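Pavix Retail Centres — Promotional Events and Giveaways
Pre-Opening Safety Checklist with Inspector's Comments
Reading time: 6 minutes

We use cookies to remember your preferences and to count visits to this page. Accept | Manage settings

Issued August 2023. Replaces the earlier form, which should no longer be used.

Centre: Tetar Gallery, ground floor atrium
Event: Lident in-store launch and prize giveaway
Tenant brand: Lident
Stand contractor: Coppens
Checklist completed by: Smaranda Pîrvu, Centre Safety Officer
Countersigned by: Hélder Barreto, Centre Operations

The checklist is to be completed before any promotional stand, stage or prize counter is opened to shoppers. Each item is marked Satisfactory, Action Required or Not Applicable. An item marked Action Required must be closed, or a written time limit agreed, before the public is admitted to the stand. Comments are to be entered in plain words so that the duty manager on the following shift can act on them.

SECTION A. PERMISSIONS AND DOCUMENTS

A1. Signed licence to occupy the promotional space held on file.
Satisfactory. Licence reference 927. The floor area stated in the licence matches the area marked out on the day.

A2. Contractor's public liability certificate in date.
Satisfactory. The copy was received from Coppens by email and the original was seen at the centre office.

A3. Risk assessment and method statement supplied by the contractor.
Action Required. The method statement describes a free-standing backdrop, but the backdrop delivered has two return panels and a header. Coppens to reissue the document with the correct drawing. Received and accepted before opening. Closed.

A4. Terms of the giveaway displayed at the counter.
Satisfactory. The closing time for entries is shown on both sides of the counter sign.

SECTION B. STAND STRUCTURE AND FLOOR

B1. Backdrop, header and side panels stable and properly weighted.
Satisfactory. Base weights are in place on all uprights. The header was checked by hand from a platform step by the contractor, with the inspector present.

B2. Floor covering flat, with edges secured.
Action Required. The carpet edge on the side facing the escalator had lifted at one corner. Staff pushing prams or trolleys from the lifts will cross at this point, as will shoppers. Edge re-laid and taped by Coppens. Re-inspected. Closed.

B3. Cables covered or routed overhead.
Satisfactory. A ramped cover has been used across the one walkway crossing. The contractor is reminded that loose matting is not accepted as a cable cover in any Pavix centre.

B4. Sharp edges, exposed fixings and splinters.
Satisfactory. One screw head on the rear of the prize counter stood proud and was corrected during the visit.

B5. Stand materials certified for fire performance.
Satisfactory. Certificates were provided for the fabric graphics and for the carpet. Balloons and paper streamers were proposed by the tenant and have been declined for this position, which lies beneath a smoke detector head.

SECTION C. COUNTER, PACKING AND STORAGE

C1. Work surfaces clear of items not in use.
Satisfactory. Surfaces behind the counter are to be kept clear throughout trading hours. Personal bags, drinks and coats are to be left in the staff room.

C2. Cutting tools and adhesive materials controlled.
Action Required. Two open-bladed knives were found in the drawer used for gift packing. These have been removed. Only safety cutters with a retracting blade may be used on the stand, and they must be signed out from the duty manager's desk. Tape, ties and wrapping are to be returned to the packing table after use and are not to be left on the floor or on the customer side of the counter. Closed. 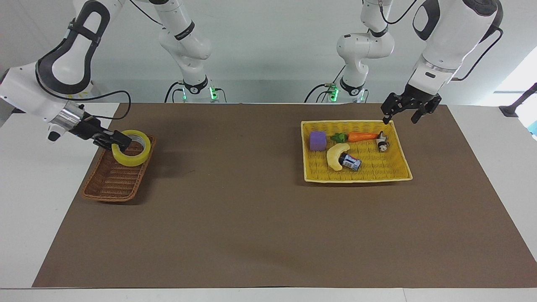 Packing tape and wicker tray.

C3. Prize stock stored securely and at a safe height.
Satisfactory. Of the 577 prizes supplied, only the day's allocation may be held on the stand. The remainder is in the locked store on the service corridor. Cartons are stacked no higher than shoulder level, with the heaviest at the bottom.

C4. Waste packaging removed at regular intervals.
Action Required. No arrangement had been made for flattened card. Joana Rocha, for the tenant, has confirmed that card will be taken to the compactor bay at the end of each session and at any time the cage is full. The cage must not be left in the service corridor overnight. Closed.

SECTION D. CROWD MANAGEMENT AND ACCESS

D1. Queue line marked and kept away from shop entrances.
Satisfactory. The queue runs along the planters and turns before the pharmacy entrance. The maximum queue is set at 20 persons. When that number is reached, stewards are to close the line and invite shoppers to return later.

D2. Escape routes and fire exits unobstructed.
Satisfactory. Exit 11 is the nearest final exit. The route was walked from the stand to the outside door and found clear — the door opened freely and closed without assistance.

D3. Access for wheelchair users and those with limited mobility.
Action Required. The entry forms were placed on a high ledge only. A lower writing surface has been added at the open end of the counter. The space in front of it is to be kept free of display items. Closed.

D4. Stewards briefed and identifiable.
Satisfactory. The briefing was given by Conceição Loureiro. All stewards wore centre tabards and were able to state the assembly point when asked.

D5. Lost child procedure understood by stand staff.
Satisfactory. Stand staff are not to make their own announcements. All such matters are to be passed to the information desk.

SECTION E. ELECTRICAL AND SOUND

E1. Portable equipment tested and labelled.
Action Required. One display screen carried no test label. The screen has been disconnected and is not to be used until tested by a competent person. Time limit agreed: before the weekend session. OPEN.

E2. Sound level acceptable to neighbouring tenants.
Satisfactory. Music is permitted during prize draws only. Complaints are to be recorded in the duty log.

SUMMARY OF OPEN ITEMS

E1 remains open. The stand may trade without the screen. Simão Neves will attend for the re-inspection and will sign the box below once the label has been seen. Should the screen be found in use before that time, the duty manager has authority to isolate the supply to the stand.

The completed form is to be kept at the centre office until the event account is settled. The next scheduled review of this checklist is in September, and comments from centre teams should reach Operations before then.

Re-inspection of E1 — signature: ____________

Shares: 11 | Comments: 0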